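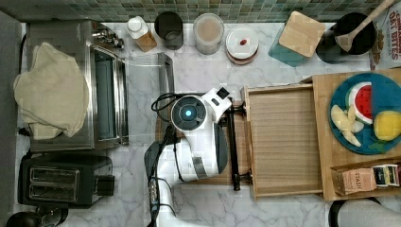

How much should be left out on a kitchen counter?

Whatever gets used every day, plus any appliance too heavy to lift in and out of a cabinet.

That rule covers more ground than it seems to. A toaster that runs every morning stays. A toaster oven stays too, in most homes, even if it only comes on for frozen fries, and a canister of coffee belongs next to wherever the coffee is made. What's left is the middle group: oats, cookies, snack boxes, the dish that catches rubber bands, the good salt, the spare salt. These things end up at the back of the counter under the tile, in a row, and the row gets longer every year.

A row along the backsplash is a decent system while it stays one item deep. Jars show what is in them and how much is left. Square containers with flat lids sit closer together than round ones and take something small on top. A crock for wooden spoons uses very little counter for what it holds. The trouble begins with the second row, when reaching the oats means moving a box of snacks, and the box doesn't go back.

The usual answer is another container. We think the better answer is a drawer.

Drawers waste less space than cabinets of the same depth for one plain reason. A cabinet is used from the front, so the back third fills up with things that were bought once. Pull a drawer out fully and the back comes to you. You look down at everything at the same time, and nothing has to be lifted over anything else.

Wooden drawers have come back into kitchen shops over the past few years, both as replacements for worn boxes under the counter and as small free-standing chests that sit on top of it. Furko sells a counter chest with 3 drawers for $255, which is at the high end. Gesmont makes a plainer one with a single drawer and a choice of solid or slatted bottom. A slatted bottom is good for onions and potatoes and a nuisance for anything that sheds, like tea or dried herbs. Crumbs fall straight through it, and then you have a second place to clean.

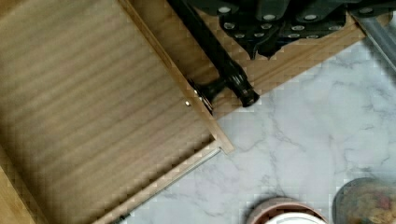

A light-wood drawer, open and empty, with a thin metallic slide rail along the lower edge.

Empty is the right way to start. Take everything out before deciding what a drawer is for, wipe the bottom along the grain, and leave it open until it is dry. Then push it in and pull it out a few times with nothing inside. A drawer that sticks when it is empty will be worse when it is full of cans. Most sticking comes from one of two places: a screw in the runner that has worked its way up, or dirt packed into the slide itself. Tighten the first with a hand screwdriver, as a power driver strips soft wood quickly. Clean the second with an old toothbrush.

Check the pull next. Handles and knobs loosen long before anything else does, and a loose one gets yanked sideways, which widens the hole. Tighten it from the inside of the drawer front if the screw is there. If the hole is already too wide, a sliver of wood and a little glue will hold for years. Black hardware on light wood is everywhere at the moment. It hides fingerprints well and shows flour badly.

Salehi, a small workshop that builds and repairs wooden drawers, tests each new box through 3000 openings before it is sold. The shop's advice for home use is simpler. Keep the heaviest things at the front on short runners and at the back on long ones, and rub a little candle wax on wood that slides against wood. Do that in September, before the heating goes on and the wood starts to move.

As for what goes in, start with the middle group from the counter. Anything in a box comes out of the box or goes in lying flat with the name facing up. Jars shorter than the drawer can stand, and it helps to write on the lids. Zimport sells adhesive lid labels in rolls of 500, far more than one kitchen will ever need, so split a roll with someone. Masking tape works just as well and peels off cleaner.

Leave some of the drawer bare. A hand's width is enough – it gives you room to shift things, and somewhere for the next bag of rice to go.

Back on the counter, the difference is mostly in cleaning. Marble and other light stone should be wiped the same day anything acidic lands on it, and people do wipe it when there are four things to move. With fourteen things they wipe around them. Pull the toaster forward once a week and get the crumbs behind it. Keep dish towels off the toaster oven when it is on – a hook inside a cabinet door is a safer spot and dries them nearly as fast.

The snack box can go wherever it fits. It will be finished by the weekend anyway.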